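My Job Is Socks Now

I spent nine years on the packing floor at Brivari, folding and boxing returned clothing. In August they moved four of us upstairs to teach the robots how it's done. The email called us "motion contributors." Thu Thân, who trained me on the floor, printed it out and taped it to her locker.

The new job: a table, two hand grippers, a 15-slot organizer box. You do the task slowly, start over, and keep going until you hit 75 good runs for the shift. My first day I got 14.

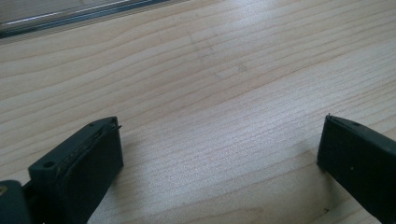
What changed for the hands

Mine hurt in new places. On the floor I could fold without thinking — up here I think about every sock like it's a tax form. 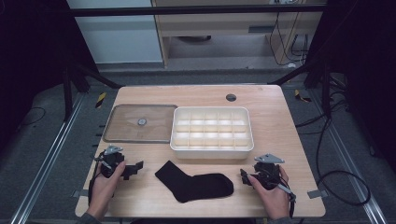 Pay is better, I'll give them that, and there's a chair at break time. But Otakar Brabec, our lead, keeps a running total on the whiteboard (898 on my last shift), and I can't look at it without wondering what number means they have enough of us. He says he doesn't know either. I believe him, which didn't help. 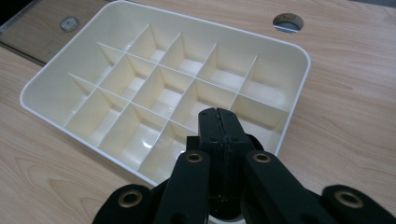

Fifteen compartments, all empty.

Downstairs they've already stopped replacing people who leave. Thu wants to go back anyway. She misses the radio.

Comments (2)

packrat_lou: We went through this at Skesis. Get the retraining offer in writing.

Marisol: Do the grippers at least fold better than my husband?

This site uses cookies. By continuing to browse, you accept them.

Recent posts
The 200-Box Morning
Lunch at Đặng, Ranked
I Applied to Jirau and All I Got Was a Mug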